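The Short Run of the Plomo Organ

In January 1966 a small firm called Plomo showed a portable transistor organ to a room of music dealers and took orders for more than it could build. The organ had 54 keys, a gray vinyl case and a set of folding legs. It was meant for dance bands that could not afford the imported models and did not want to haul a console up a flight of stairs.

Plomo had started out making tuning devices for piano shops. Its owners knew how to build a stable oscillator and not much else about the instrument business. The first organ, the Prundanden, took its odd name from a sound one of the engineers used to sing when he was testing the bass section. It had seven voice tabs, one speed of vibrato and a volume pedal that plugged into the back.

Players liked the flute tab and complained about almost everything else. The legs worked loose during a set. The pedal cable was too short to reach a comfortable spot on the floor, and the reverb picked up radio stations in some halls. Plomo fixed the legs in the second year and left the reverb alone.

Production ended in 1969. According to the order book, 601 Prundandens had been shipped by then, most of them to dealers within a day's drive of the factory.
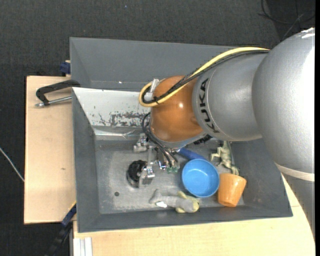

The second model, the Kao, was an attempt to move up the market. It had two keyboards, a walnut case and a price that put it next to much better known names. Dealers who had sold the Prundanden to teenagers did not have customers for it. Plomo built 55 and spent most of the following year trying to get rid of them.

Thilini Fakir bought her first Kao at an estate sale with the lower keyboard dead and a family of mice in the speaker compartment. She has since repaired four more, along with a long line of Prundandens.

"The circuits are simple and there's plenty of room to work," she says. "What gets you is the key contacts. They used a plated wire that goes dark, and then you have notes that crackle or don't play. You have to clean every one by hand, and if somebody has been in there before you with sandpaper, you're making new ones."

She also warns buyers about the power supply. The original capacitors are well past their working life, and an organ that has sat in a basement should not be plugged in until they have been tested. A hum that gets louder as the organ warms up usually points to the same parts.

The best known Plomo recording is still the single "Jello," a two-minute instrumental that got regional airplay in the summer of 1967. The organ on it is a Prundanden with the flute and reed tabs down and the vibrato on, run through a guitar amplifier. The band broke up before making an album, and copies of the single now sell for more than some of the organs.

Prices for the Prundanden depend mainly on whether all the keys sound. A playing example with its legs and pedal brings a fair amount more than one without, as the pedal used an unusual connector and replacements have to be made up. The Kao rarely comes up for sale. When one does, the buyer should measure the doorway first.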